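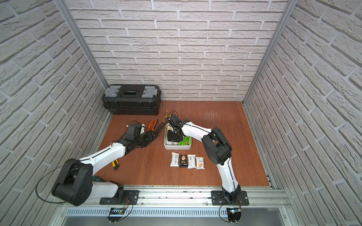
Two robot arms over a wooden tabletop, with a black toolbox in the back corner.

Visit report: Arkesora vehicle reconditioning center, Istlow

Arkesora buys off-lease and trade-in vehicles, reconditions them at a single site in Istlow, and sells them to dealers with a condition grade and a limited warranty. The site was open to trade visitors in May. I went with Wekesa Sang, who buys for Zostside, a two-lot used car dealer that takes most of its sedans and small SUVs from Arkesora. The purpose was to see how the grades are assigned and whether the inspection sheet that arrives with each car can be relied on.

Check-in

Cars come off the transporter into a covered lane and get a barcode tag on the mirror. The first reading is the odometer, taken with the ignition on and compared with the figure on the title paperwork. A mismatch puts the car in a separate row until the office clears it. The second is a full fault code scan through the diagnostic port. Codes are saved before anything is cleared, and the saved list stays with the vehicle record. Dealers can ask for it. Sang had not known this and has been paying for his own scans.

Open recalls are checked by VIN at the same point. A car with an open recall can go through bodywork but is not released for sale until the recall repair has been done by a franchised dealer. This is the main cause of delay on the site. Parts for one airbag recall had held a row of crossovers for 25 days at the time of the visit.

Mechanical inspection

There are seven bays, five with two-post lifts and two with drive-on alignment racks. A technician has 36 minutes for a standard car. All-wheel-drive vehicles get extra time for the transfer case and rear differential, where fluid is sampled and checked for metal.

Brake pads are measured at all four corners with the wheels off. The inner pad is recorded as well as the outer, and the lower number goes on the sheet. Rotors are measured with a micrometer and compared with the minimum thickness cast on the part. Tires are measured at three points across the tread. The sheet shows only the lowest of the three, so uneven wear does not appear unless the technician writes a note. I asked whether all three readings could be printed. The shift lead said the data is stored and the printed form has no room for it.

Batteries are load tested after the car has stood with the lights off. Results fall into pass, marginal and replace. Marginal batteries are left in the car and marked on the sheet with the letter M, which is not explained anywhere on the form. Sang had taken it to mean maintenance-free.

Turbocharged engines get a boost leak test and a look at the intercooler hoses. Oil service history is requested from the previous lessor but often does not arrive. When it is missing, the car can still get the second-highest grade, though not the highest.

Body and paint

Paint thickness is read on every panel with an electronic gauge. A high reading on one panel is taken as evidence of repainting and is listed. It does not lower the grade if the color match and panel gaps are acceptable. Zostside has had customers find a repainted door with their own gauge and ask for money back, so this matters to a retailer more than the grade suggests. The panel list is on the second page, and a dealer who downloads only the summary will not see it.

Small dents are pushed out from behind where there is access. Bumper covers are repaired off the car. Blending is done in two downdraft booths, both supplied by Rugemalira, with a third on order. Booth filters are changed by pressure reading. The log by the door was current.

Interior and electronics

Heated seats are tested with a clamp meter on the supply wire, one seat at a time. Moonroofs are cycled and the drain tubes are flushed with a measured quantity of water while someone checks the footwells. Navigation systems are reset to factory settings and paired phones are deleted. Map data is not updated. Rear air conditioning is checked with a thermometer in each vent, and the temperature drop is written on the sheet. I thought this was the most useful number on the page, as most sellers record only "works."

Key count is noted at check-in and again at release. A missing second key is charged to the former lessor where the contract allows. Otherwise the car goes out with one.

Grading and release

The grade is calculated by software from the inspection entries. A supervisor can lower it but not raise it. Almost 7 percent of cars fail and go to a wholesale auction without an Arkesora sheet.

Points raised with the site afterward: print all three tread readings, spell out the battery code, and move the paint readings to the first page. The site manager agreed to the battery code and will look at the other two.

Practical notes

Park at the south gate, as the north gate is for transporters. Closed shoes are required and safety glasses are handed out at the desk. The tour starts at 9 a.m. and leaves on time. Visitors can pull sheets for any car in the release row, but dealers must bring their account number to see the saved fault codes. Lunch is not provided. Zostside will continue to buy at the top two grades and has stopped bidding on the third until the tread readings are available.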